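# How a Robot Decides What to Do Next

Ask a grown-up how a robot works and you will probably hear something about motors. Motors are fine. But a motor on its own is about as clever as a doorknob. The part that does the deciding is software, a long list of instructions written by people who drink too much coffee.

Let's give our robot a job you know well: tidying a desk. You hate it. The robot doesn't hate it, mostly for lack of opinions.

## First, it has to look

A camera sends the computer a picture. To you, a picture of a desk is full of things. To the computer, it is a huge grid of tiny colored dots, and every dot is a number. Nowhere in those numbers does it say "pencil."

So one piece of software has the job of turning dots into things. This is called **perception**. At Yeo, the workshop where I write about this stuff, the perception program is named Suvala. Suvala learned by studying lots and lots of pictures in which people had already marked the objects. After enough of those, it could look at a new picture and say, "I am fairly sure that is a flashlight."

Fairly sure is as good as it gets. Suvala gives every guess a score. On one bad morning last December it was very confident that a banana was a telephone, which many toddlers also believe.

## Then, it has to plan

Knowing where the flashlight is doesn't move the flashlight. Next comes **planning**.

Try this. Put a cup on the table and reach for it. Easy! Now put a tall box in front of the cup and reach again. Your hand went around the box, and you didn't have a meeting about it first.

A robot needs the meeting. The planner tries out paths inside the computer before anything moves for real. It might test 18 paths and throw most of them away: this one bumps the box, that one bends the elbow in a way elbows don't go. Then it picks a path that works.

With two arms there is more to worry about. Each arm has to stay out of the other's way, and neither one has the good manners to say "after you." Our planner, Lalluvon, handles this by pretending each arm is a bit fatter than it is. That leaves a gap between them, like the gap you leave when you walk past a little brother with a paintbrush.

## Then, it has to move (and keep checking)

The last piece is **control**. The planner says, "Go there." The controller turns that into small orders for each joint, then checks: did the joint get where it was told? A little short? Push a bit more. Too far? Back up.

You do this when you carry a full bowl of soup. You watch the soup, you fix the tilt, you watch the soup again. The checking and fixing goes in a circle, so engineers call it a **feedback loop**. They could have called it the soup loop, and I'm still sad that they didn't.
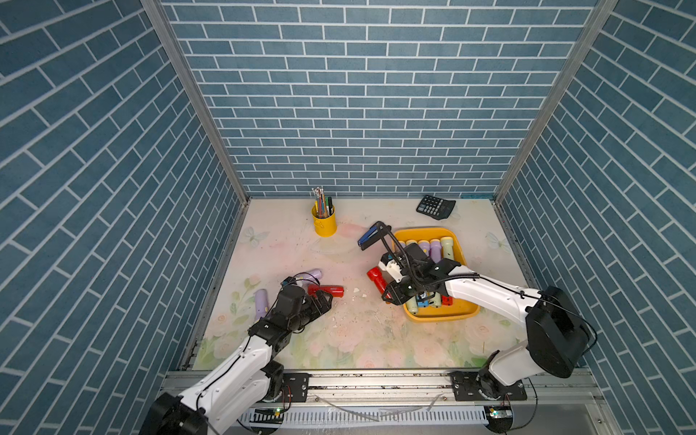
Small things on a desk make good practice because they are all awkward in their own way. A flashlight is round and likes to roll. A stapler is a funny shape, and the planner has to choose which part of it to grab. Flashlights standing close together in a tray are harder still. The software has to work out where one stops and the next one starts, then find room for the fingers. And if an arm is between the camera and the thing you want, the camera can't see through it. The software has to remember what was there, or wait, or look from somewhere else.

## Try it yourself

You need 2 people, a scarf, and 4 things from your desk that won't break or poke anyone.

1. One person is the arm. Tie the scarf over the arm's eyes.
2. The other person is the software and may only use words.
3. The software gives orders such as "left a little," "down," and "close your fingers."
4. Put all the things into a box.

Give yourselves 10 minutes. You'll soon find out that "over there" is a terrible instruction. So is "no, the *other* one."

When you swap places, try to use fewer words. Our own tool for writing robot instructions, Fesent, has a very short list of words it understands, and "please" isn't on it. I say it anyway.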